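Refinishing a pale tabletop: hardwax oil vs. water-based poly
Finishes and Coatings > Tables and Desks

rbarbieri
Looking for opinions before I order anything. I have a rectangular work table on a dark metal frame, and the factory finish on the top has gone dull where people lean on it.
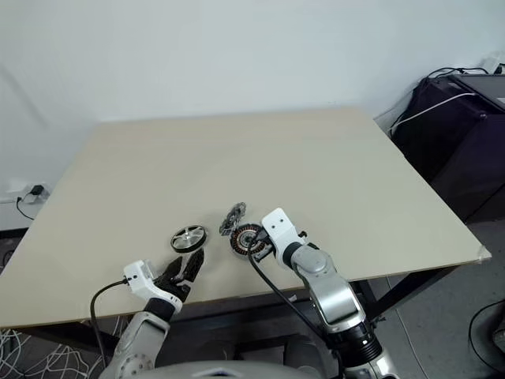
The table, against the wall.

The top is solid maple, and I want to keep it as light as possible. The options I can get locally are Proltetti hardwax oil (the "natural" one, which has a little white pigment) and Witent water-based polyurethane in satin. It gets daily use, including coffee cups and the odd solvent wipe. I can take the top off the base and work on it flat. Humidity in the shop is fairly steady.

Raffaele Barbieri

kerf_left
Water-based poly. Oil on maple will go yellow unless it is the pigmented kind, and the pigmented kind builds up unevenly when you patch it. Solvent wipes settle the question anyway. Alcohol will mark a hardwax oil in the first few weeks and may mark it later too.

Ghizlane Benmoussa
I would go the other way. On a table that gets leaned on, wear is local. A film finish wears through at the front edge and then you are sanding the whole top to get an even sheen. Oil can be repaired in place with a gray pad and a small amount of product. I did a set of desks with the Proltetti natural and the color has held well on maple. I can't speak to ash or oak.

The alcohol point is fair. Keep the wipes off it until it has cured.

kerf_left
"Until it has cured" means different things on different labels. The Witent can says 10 days to full hardness. What does the oil say?

Ghizlane Benmoussa
Mine said longer than that. I don't have the can here and won't quote it from memory. Light use was fine well before the end of it.

dovetail_annex
What grit are you planning to stop at? It matters more than the brand for the oil. Maple sanded too fine will burnish, and then the oil sits on the surface and comes off on the rag. The sheet for mine wanted a coarser stop than I would use under a film.

rbarbieri
I was going to go to 200 or so with a random orbit sander and then by hand along the grain. Would you stop earlier?

dovetail_annex
For oil, yes, one step earlier. For the poly your number is fine. Vacuum, then wipe with a damp cloth to raise the grain, let it dry and knock it back lightly. Skip the tack cloth under water-based products. Some of them leave a residue that causes fisheyes.

p_hallam
Has anyone asked what is on it now? If the factory finish is a UV-cured coating it will load up paper very fast, and chemical strippers mostly don't touch it. A card scraper gets through it quicker than the sander. Check the underside too. If the bottom is sealed and you strip only the top, you can end up with a cup.

rbarbieri
Underside is sealed, same sheen as the top. I hadn't planned on touching it.

p_hallam
Then you want something on the top that slows moisture at a similar rate. That is an argument for the film. A flat metal frame will hold it to a degree, provided the screw holes are slotted. If they are plain round holes, open them up across the grain while the top is off.

Ghizlane Benmoussa
I think the cupping risk is overstated for a top bolted to steel in a shop with steady humidity. Mine were sealed underneath with something else entirely and they are flat.

p_hallam
Yours may be flat. I have had a pair that weren't, both Morin bases with round holes. I put it down to the holes as much as the finish, so we may be agreeing.

kerf_left
Whichever you use, make a sample board from the same species and put the same wipe on it. Leave it on for a minute and look at it in raking light.

rbarbieri
Checked the base. Holes are round, no slots. I'll elongate them with a file and use wider washers.

I bought a small can of each and have 2 sample boards going, with a Drurent foam applicator for the poly and a cotton rag for the oil. First coats went on this morning. The oil is slightly warmer in color, the poly is close to bare wood. Wipe test when they have both had the full cure time on the label.

dovetail_annex
Put a scrap of bare maple next to them for reference, and keep all three out of the window.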